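Saltik (film)

Saltik is a low-budget comedy drama made by Dininano, a small production company that started out doing wedding videos and moved into features when one of its clients offered to put up the money. I've been keeping this page going for a while now, mainly as the film gets mixed up with the television serial of the same name, and the two have nothing in common apart from the title (and one actress, in a very small part). If you came looking for the serial, it has its own article.

Plot

The story follows a dubbing engineer who loses her voice on the night before a big recording. She takes a room above a bakery in Messina, gets mistaken for the new landlady, and can't explain herself to anybody. That's the first half hour, and it's lovely! After that it turns into more of a family story, with a long-running quarrel over who gets the flat, and I'd rather not spoil the rest.
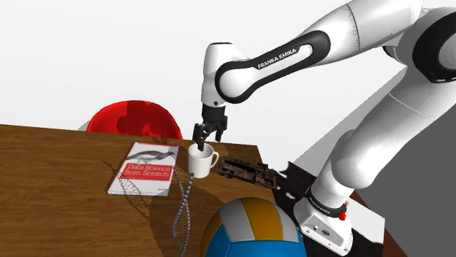
White mug on a wooden table, with a robot arm above it.

Production

Shooting took 44 days, most of them indoors. The bakery was a real one and went on selling bread until 14 minutes before the first take each morning, so you can hear the shutters coming down in a couple of the early scenes. Three songs were recorded for the film but only two were used. The third turned up later on the soundtrack release, sung by a different singer and a good deal slower (I prefer it, though plenty of fans don't).

Dubbed versions followed in September. The company did them in its own studio, with the same small group of voices covering nearly all the parts, and if you listen closely the grandfather and the postman are plainly one man.
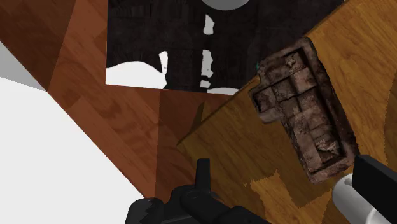
The sets are what most people remember. Dininano couldn't afford to build the whole flat, so the designers put their money into the sitting room and shot the other rooms very tight. Nearly every family row takes place on or behind one big L-shaped sofa, brown and scuffed all over, much like the little one on the table, only large enough for six quarrelling relatives. It was bought second-hand and came back in the company's next film, Dendus, where it sits in a police station with a blanket over it. I missed it completely the first time round.

Release and reception

The film opened on 30 screens and did modestly well, helped along by a late slot at a festival where it played at eleven at night to a nearly full house. Reviews were kind about the acting and less kind about the ending. One local paper called the last scene "a door left open by mistake", and I do see what they meant, but I've grown fond of it. It has since been shown on television a fair few times, usually in the shorter cut with the bus journey missing.
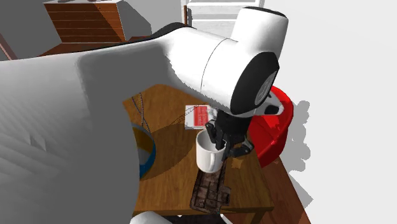
Robot arm over a wooden table.

Other versions

A stage adaptation ran for three weeks, with the bakery moved to the ground floor of a theatre and real rolls sold in the interval. A sequel was announced under the working title Saltik Again, and a script was certainly written, but Dininano went on to make Dendus first and the sequel hasn't been mentioned since.

See also

Dendus (film)
Saltik (television serial)
Films set in Messina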